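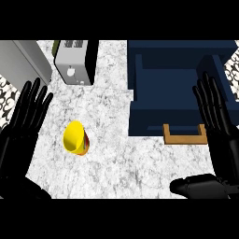
Frequently asked questions

Bastos Sourdough Starter Share
Last updated August 2, 2024

What is the starter share?

It's a neighbourhood swap for live sourdough starter. You pick up a small jar, keep it going at home, bake with it as much as you like and (we hope!) pass some along to the next person. We began with one rye starter and one white one, and both are still bubbling away.

Does it cost anything?

No. Bring a clean jar with a lid and we'll fill it. If you turn up without one we usually have a few spares on the shelf by the door.

I've never baked bread. Is that a problem?

Not at all, we love beginners. Your first loaf might come out flat and a bit gummy, and it will still make fantastic toast. Most people find their feet by the third or fourth bake, once they've got a sense of how quickly dough moves in their own kitchen.

What are Flakis and Omiline?

Those are our two starters. Flakis is the rye one: thick, a little sour, very hard to kill. Omiline is fed on plain white flour and has a milder flavour, so it's the one to choose for sandwich loaves, pancakes and crumpets. You're welcome to take both.

How do I feed it?

Stir together 50 grams of starter, 50 grams of flour and 50 grams of water in a clean jar. Put the lid on loosely and leave it on the counter until it has risen and smells pleasantly tangy. In a warm kitchen that can happen in an afternoon. In a chilly one it may take all day.

Do I have to feed it every day?

Only if you keep it out on the counter. In the fridge, once a week is plenty, and it will forgive you for missing a week or two. Take it out the night before you want to bake and give it a good feed.

There's grey liquid on top. Have I killed it?

Almost certainly not! It's just hungry. Pour the liquid off or stir it back in, then feed as usual. Pink or orange streaks, or fuzzy mould of any colour, are a different story. Throw that one out, scrub the jar and come and see us for a new one.

What flour should I use?

Whatever you can get easily. Unbleached white is fine, and a spoonful of wholemeal perks up a sluggish jar wonderfully. If you change flours, give the starter a few feeds to settle in before you judge it.

Can I use tap water?

Yes, ours gets tap water all the time. If yours smells strongly of chlorine, let a jug of it stand overnight first.

My loaf is dense. What went wrong?

Usually the starter went in too early. Try a bit of it in a glass of water: if it floats, you're probably ready to mix. If it sinks, wait an hour and try again. The other usual suspect is a cold kitchen, where dough can need far longer than the recipe says.

What can I do with the leftovers?

So many good things. Crackers, waffles, pikelets, a batter for onion rings. Our favourite is a quick flatbread with 400 grams of leftover starter, a pinch of salt and whatever herbs are in the garden, fried in a hot pan until it blisters.

Can I freeze sourdough bread?

Please do. Slice it once it's completely cool, bag it up and toast it straight from the freezer.

What is the Fumer bake?

Fumer is our outdoor bake-up, held every March. We fire up the wood oven in the yard behind the hall and there's room for up to 40 loaves over the day. Bring your dough shaped and ready to go, with your name on the tin or basket. Rye bakers go first while the bricks are at their hottest.

Is the starter gluten-free?

No. Both contain gluten, and we can't offer a safe gluten-free one from the same kitchen.

Where do I pick up a jar?

At the side door of Bastos Hall, 53 steps from the bus stop if you take the path through the park. Ring the bell and give us a minute, we may be up to our elbows in dough.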